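Evby – notes from a small house

December 12, 2023
by Baltazar Serrano

I've been meaning to write about the craft cupboard since February, when I last promised on this blog that I would have it sorted by the end of the month. A few of you have asked after it since, very politely, the way you'd ask after an aunt in hospital. Well, the cupboard is done. It took me the better part of two evenings and one wet morning, and I had the radio on and a pot of tea going, and I enjoyed it far more than I expected to.

For anyone new, the cupboard is the tall one at the end of the hallway at Tevwood Street, between the bathroom and the kids' room. When we moved in it was a linen press, and I'm sure whoever built it imagined neat piles of ironed sheets. We put our sheets in a drawer under the bed and gave the cupboard over to anything with glue on it. It has five shelves and a floor, and the floor is the worst part because the floor is where you throw things when you can hear the doorbell.

I started at the top, which my mother always told me to do with any cleaning job. The top shelf is paper. I had sugar paper, tissue paper, the good heavy paper from the art shop that I won't let anyone use, and an enormous roll of brown wrapping that came with the new bookcase. I flattened what could be flattened and put it all in an old shirt box. The tissue paper I sorted by colour, then felt a bit silly about it, then left it sorted because it did look lovely. The good heavy paper went back to exactly where it was, and I expect it'll be there when the kids leave home.

Second shelf, paint. I won't go on about the paint. I'll only say that I threw out 18 little pots, most of them with a skin on top you could have walked across, and that I was surprised how much I minded about the turquoise. We'd painted the cubby house trim with that one. I rinsed out the brushes that were still worth having, stood them in a jam jar on the windowsill, and moved along.

Then came the third shelf, and this is where I lost most of an evening, because the third shelf is the party and games shelf, and it holds the cups and the little cubes.

You may remember the cups from the birthday post. We've always had plastic cups about the place in all the soft ice cream colours, and they've done duty as drinking cups, paint water cups, seedling cups, bath cups and, one long rainy winter, as hats for a family of toy penguins. The blocks are older than the cups. A few came from my sister's house in a biscuit tin, a few from the school fete, and every so often one turns up in a coat pocket. I have never owned a complete set of anything in my life, and the blocks are no exception.

I wanted them all off the shelf and out where I could see them, so I carried them through in armfuls and started stacking and sorting on the black table. I do recommend a dark surface for this kind of job, by the way! Everything pale shows up beautifully against it, and you find the small things before they roll off and get under the fridge. It does show every smudge as well, but I was going to wipe it down anyway. 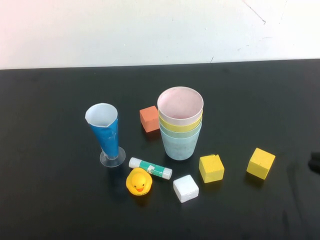
The pastel cups nested together, with the blue one and the little orange cube beside them.

I do love that blue one. It's a footed cup, the sort with a clear stem and a flat base, and it has its blue wrapping up to a rim left white, creases and all. We made a whole row of those for a pretend banquet, back when my eldest was deep in her knights and castles phase and insisted that nobody of any standing would drink from a cup without a foot. We used whatever shiny stuff was in the drawer. I remember sitting on the kitchen floor smoothing a piece round and round and thinking I'd got it perfect, and then turning it to the light. Wrapping anything that narrows towards the bottom is a proper challenge, and I have great respect for people who can do it without wrinkles. If you know the trick, please leave it in the comments – I've tried cutting the paper in a curve and I've tried little snips along the bottom edge, and I still end up with a crease down the side.

Anyway, it's staying. I asked the kids, in case they felt they'd outgrown it, and I got a look that told me never to ask such a thing again.

The nesting cups were easier. Pink on top, then yellow, then mint, which is the order my youngest likes them in, and I've learned not to interfere. What I did do was decide how many we needed. This is the hard bit with cups. They take up so little room when they're inside one another that you can talk yourself into keeping a tower of them, and then the tower leans, and then it comes down on your head when you reach for the sticky tape. I kept the ones with clean rims and a nice round shape, and the split ones went in the recycling. A few scuffed ones have gone out to the shed for seedlings.

The cubes gave me a bit of trouble. I had a notion that I'd put them with the building blocks in the kids' room, where they'd be with their own kind, so to speak. But they aren't really used for building. They're used for hiding under cups! It's the oldest game there is, and my two have been playing it since they could sit up. One cube, a few cups, a great deal of sliding about and shouting. My grandfather used to play it with us using a walnut and three egg cups, and he cheated shamelessly, and it was years before I worked out that the walnut was up his sleeve. So the cubes live with the cups now, in the same basket, and if somebody wants to build a tower they can walk the extra three steps.

For the basket I used one I'd been saving. It's from Tovar, the little homewares place next to the chemist, and I bought it two summers ago for 15 dollars without the faintest idea what it was for. My husband has asked me about that basket more than once. I took great pleasure in carrying it past him full.

Fourth shelf was wool and fabric, and I'll admit I mostly shut my eyes and pushed. There's a half-finished cardigan in there that I'm not ready to talk about. I did pull out the felt scraps and put them in a zip bag, and I wound up the loose balls of wool while watching the telly, so it's tidier than it was, but it's a job for another month. The fifth shelf has the sewing machine on it and nothing else will fit, so that one does itself.

And then the floor. I found a torch, a single roller skate, two library books (returned, with apologies), a bag of gravel that somebody had labelled TREASURE, and the Jandus jigsaw we were given a few Christmases back. It's meant to have 500 pieces. We sat down with it last night and there are 492, and I know because my eldest laid them out in rows on a tray and would not go to bed until it was settled. We're going to do it anyway. It's a picture of a harbour, and I'm hoping the missing pieces are all sky.

I gave the shelves a wipe with warm water and a drop of vinegar before anything went back. I didn't buy a single new container, apart from the basket, which doesn't count, being old. I know there are lovely clear tubs with clip-on lids and I've looked at them many times. But I've found that if a thing has a lid, my children won't put anything back in it. They'll put it on top of the lid. An open basket they can throw things into from the doorway, and they do, and their aim is improving.

I also made labels, and then took most of them off again. "Paper" was useful. "Miscellaneous" was a mistake, as it only encouraged people. The party shelf has a label my youngest drew, a picture of what I took for a bell. I'm told it's a cup, upside down, with something underneath it, and that I have to guess what.

A few of you wrote after the last post wanting to know how I keep the cupboard tidy once it's done. I'm the wrong person to ask, as the word February at the top of this post will tell you. What I'm trying this time is 20 minutes before tea, all of us, with music on, and only the one shelf. We've done it four times so far. On the second night we got distracted by the cups again and nothing was tidied at all, but we did have a long tournament on the table, and I lost every round. My youngest has very quick hands and I have my suspicions about her sleeves.

Next time I'll tell you about the pantry, or possibly the shed, depending on the weather and on whether the neighbour wants his ladder back. The kettle has just clicked off and there's half a fruit loaf that needs eating, so I'll leave it there.

Baltazar

Search this blog
Type and press enter
Go

Recent posts
The birthday post (with penguins)
What to do with a cubby house in winter
My mother's fruit loaf, finally written down
Painting the hallway at Tevwood Street
Seedlings in whatever you've got
A drawer for the sheets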